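지역난방 이야기, 발표용 메모 (2023-01-10)

첫머리. 인사하고 바로 들어가기. 다들 점심 드신 직후라 졸리실 테니 숫자는 좀 아껴 두자.
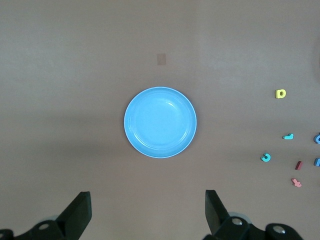 자, 제가 오늘 하려는 얘기는 풍력도 태양광도 아니고 '열'입니다. 에너지 전환 얘기만 나오면 다들 전기부터 떠올리시잖아요. 저도 그랬어요. 그런데 겨울에 집에서 쓰는 에너지가 어디로 가는지 고지서를 한번 펼쳐 보시면, 난방이랑 온수가 제일 윗줄에 있거든요. (여기서 잠깐 쉬기. 12월 고지서 받고 놀라신 분 손 들어 보시라고 할 것.)

제가 작년에 들여다본 곳이 트레르케크(Trerkeck)라는 작은 동네입니다. 1,740가구가 살고, 오래된 지역난방망이 하나 깔려 있어요. 원래는 가스보일러로 물을 데워서 돌렸는데, 동네 바로 옆에 데다타(Dedata)라는 회사의 데이터센터가 들어오면서 일이 복잡해졌습니다. 서버가 뿜는 열을 그냥 하늘로 날려 보내고 있었으니까요. 주민들 입장에서는 약이 오르죠! 우리는 가스비 내면서 물을 끓이는데 담장 너머에서는 더운 바람을 버리고 있으니.

그래서 나온 게 실츠카(Siltska) 사업입니다. 버려지는 열을 받아다가 히트펌프로 온도를 올려서 기존 관에 태우자는 계획이에요. 말은 참 쉽습니다. 제가 처음 들었을 때도 "아니, 그걸 왜 여태 안 했지?" 했거든요.

(슬라이드 넘기기. 배관 지도.)

문제는 온도예요. 서버에서 나오는 물은 미지근한데, 옛날 라디에이터는 뜨거운 물을 기준으로 설계돼 있습니다. 단열이 잘된 새 아파트는 괜찮아요. 언덕 쪽 구옥들이 문제죠. 그 집들 기준으로 온도를 올리면 히트펌프가 전기를 많이 먹고, 전기를 많이 먹으면 요금 얘기가 나오고, 그러면 회의가 길어집니다. 제가 가 본 주민 설명회는 밤 열한 시에 끝났어요. (웃음이 나오면 기다리고, 안 나오면 그냥 넘어가기.)

그리고 관. 관이 정말 큽니다. 돈 얘기로요. 데이터센터에서 난방망까지 새로 묻어야 하는 구간이 거의 2킬로미터인데, 중간에 하천이 하나 지나가요. 공사를 맡은 슈퇴커(Stöcker) 쪽에서는 하천 밑으로 뚫자고 했고, 동네에서는 다리에 매달자고 했습니다. 저는 솔직히 다리 쪽이 마음에 들었는데, 겨울에 다리 위 배관에서 열이 얼마나 새느냐를 두고 양쪽 계산이 전혀 안 맞더라고요. 결국 밑으로 뚫기로 했고요, 그 바람에 일정이 한 계절 밀렸습니다.

※ 여기서 시간 확인. 늦었으면 다음 문단은 건너뛴다.

요금 구조 얘기도 조금만 할게요. 데다타가 열을 공짜로 주느냐, 이 질문을 꼭 받습니다. 공짜 아닙니다. 아주 싸게 팔아요. 그런데 저는 값보다 계약 기간이 더 궁금했어요. 난방관은 수십 년을 쓰는데 데이터센터가 십 년 뒤에도 거기 있으리라는 보장이 없잖아요? 트레르케크에서는 그래서 가스보일러를 철거하지 않고 예비로 남겨 뒀습니다. 환경 쪽에서 오신 분들은 이 대목에서 표정이 안 좋아지시던데, 저는 이해가 갑니다. 영하로 떨어진 새벽에 난방이 끊기면 그 사업은 그날로 끝이에요.

첫 단계로 연결된 집이 125가구입니다. 언덕 아래 새 단지부터 붙였고, 구옥 중에서는 23가구가 먼저 해 보겠다고 나섰어요. 125가구 안에 포함된 숫자입니다. (작년에 이걸 따로 더해서 말했다가 질문 시간에 지적받음. 주의!) 이 집들은 라디에이터를 큰 걸로 바꾸고 창틀 틈을 막는 공사를 같이 했습니다. 저는 이분들 얘기 듣는 게 제일 재미있었어요. 어떤 댁에서는 방이 예전처럼 확 뜨거워지지 않아서 고장인 줄 알고 세 번이나 전화를 하셨대요. 물 온도가 낮으니까 천천히, 오래 데우는 방식이거든요. 저녁에 켜고 아침에 끄던 습관을 바꿔야 하는데 그 안내문이 너무 늦게 나갔습니다. 기술 쪽 예산은 넉넉했는데 안내문 예산은 없었다는 얘기를 듣고 제가 좀 흥분했었죠.

(물 한 모금.)

혹시 여러분 지역에서 비슷한 걸 검토하신다면, 지도부터 펴 보세요. 버려지는 열이 어디 있는지, 관이 어디까지 와 있는지, 그 사이에 강이나 철길이 있는지. 하수처리장도 좋고 냉동창고도 좋습니다. 그다음에 집들 상태를 보시고요. 저는 이 순서를 거꾸로 했다가 두 달을 날렸어요.

질문 시간 대비 메모: 여름에 남는 열은 어쩌느냐(아직 답 없음, 땅속 저장을 검토 중이라고만 말하기). 소음 질문이 나오면 히트펌프 건물 위치를 지도에서 보여 주기. 요금표는 뒤쪽 슬라이드에 있음. 마이크는 다음 발표자에게 켜 둔 채로 넘길 것.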